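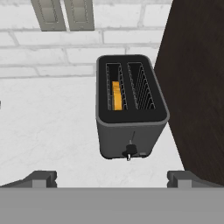 Lanying Yin would hold the second gripper order until the simulated kitchen tasks have been scored, and she put that to the planning group in writing. Her point was that the quote from Majali covers hardware only, and that the simulator seats and the compute time sit on a different budget line.

The group accepted the point in part. The revised equipment plan, dated Aug 27, 2022, now reads as follows.

**Simulation.** The Ollurine license is renewed for 13 seats. Toaster tasks stay in the first batch – a lever on the front of a two-slot toaster is a small target, and it tests finger clearance before any metal is bought. Compute is capped at 813 hours for the quarter. Unused hours do not carry over.

**Grippers.** One parallel two-finger unit is approved now. The second is moved to the next quarter and needs a scored task report attached to the request. Spare finger pads are ordered with the first unit, 16 in total, as the supplier charges a flat fee per shipment.

**Arm and mount.** No change from the July plan. The Plotivholm site keeps its present arm. Clandomitz will share it by booking until the lease question is settled.

**Reserve.** 70 percent of the reserve is kept for repair and calibration. The remainder may go to countertop fixtures and small appliances for the physical test bench. Appliances should match the simulated models in outside dimensions and lever travel. Color and finish do not matter.

Requests for the next quarter go on the standard form, with the simulator task name in the reference field. Forms without a task name will be returned. Lead time on the gripper is still unconfirmed, and the bench schedule will be issued once Majali gives a ship date.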